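4.2 Handling rules for wet-area tasks

When we started on the kitchen tasks at Pristton, I assumed the safety rules we'd written for the tabletop work would carry over. Most of them did. The ones on handovers between the two arms did not, and I ended up rewriting that part with Florian Gautier over one long Friday.

Our old rule said a passing hand could let go as soon as the other hand reported contact. That's fine for a foam block, but a plate can touch a finger and still be nowhere near held! So the Drenach rule set now asks for 2 separate signals before release – contact on the receiving side, plus a load change on the giving side – and both have to last 40 ms. We also cap the joint speed at 60 percent whenever either hand is over a sink or an open appliance door (Figure 3).
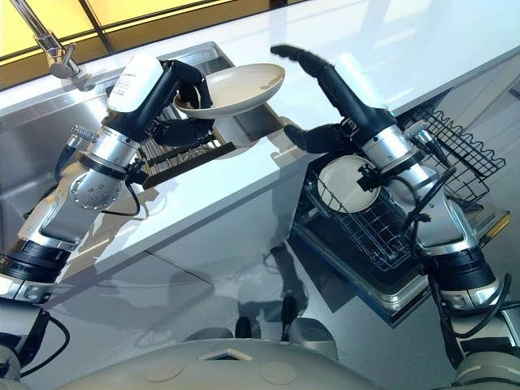 Figure 3. Plate handling at the sink. The left hand holds the plate by its rim; the right hand is open, with the dishwasher door down.

I'll admit the cap annoyed people. It makes every run slower, and the operators told me so, loudly. We kept it anyway and logged 1016 runs under the new rules. I'd also push other labs to write down who may clear a stop and from where they should stand, something we only had as a habit until November. The full wording of each rule is in Appendix B.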